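Household Linen: Arrangements for the Summer Quarter

Residents of Urkdale House and Narnirside Court are asked to note the arrangements for bedding and household linen which take effect from the date of this newsletter, Jun 30, 2019. They replace those issued in January and apply to all rooms in both buildings, including the guest rooms on the ground floor at Narnirside.

The linen store now holds 273 blankets and bed covers, together with sheets, pillowcases, towels and a quantity of plain cloths for general use. Following the review carried out in the spring, items which could no longer be mended have been withdrawn, and replacements have been ordered through Issahaku Textiles. The first delivery has been received and is being labelled. Residents who were promised a second summer blanket will receive it with their ordinary change of linen and need not apply again.

Collection and return

Used linen should be left in the bag provided, outside the door of the room, by nine o'clock on the morning of the change. Bags should not be left on the stairs at Urkdale, where the landing is narrow and must be kept clear. Clean linen will be returned the same afternoon wherever possible. Personal items may be sent with the house linen provided that they carry a name tape. The House cannot accept responsibility for items sent without one, although unclaimed articles are kept in the store for two months and may be inspected on request.

Folding and storing

Several residents who prefer to look after their own cupboards have asked for guidance on folding larger pieces. The bed is the most convenient surface for this work, being wide enough to take a full-sized cloth and at a better height than the floor. The bed should be made first and its cover smoothed, so that the cloth can be laid out on top without catching in the bedclothes beneath.

A large cloth is best taken up by its corners. Where two people are available, each should hold two corners and step back until the fabric is drawn lightly between them, after which the edges can be brought together and the fold laid down on the bed. A person working alone should lift one corner at a time and carry it across to meet its neighbour, keeping the upper edge from rolling under.

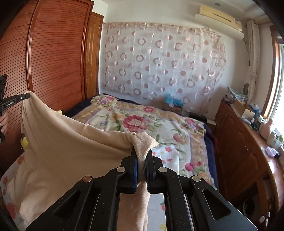

Creases should be smoothed from the middle outwards with the flat of the hand before the next fold is made. Ribbed cloths hold a crease more readily than plain cotton and may need to be shaken out and laid down a second time. Once folded in half and in half again, a cloth should be turned so that the folded edge faces the front of the shelf. Pieces stored in this way can be counted and removed singly, and the pile remains upright.

Patterned blankets should be folded with the printed side inwards, particularly in rooms with a south-facing cupboard or open shelving. Heavy blankets belong on the lowest shelf. Cedar blocks are available from the store on request; mothballs are no longer permitted in either building.

Demonstration and enquiries

A short demonstration of folding and simple mending will be given in the Gromitz Room at Narnirside during July. Places are limited to 5 at each sitting, and a list has been placed beside the post shelves in both entrance halls. Residents may bring one item of their own for advice.

Enquiries about linen, including requests for extra blankets, lighter bedding or an alternative day of collection, should be addressed in writing to Saoirse Ó Riain, Household Manager, at the Urkdale office. Forms are held at the desk and may be handed in at either building.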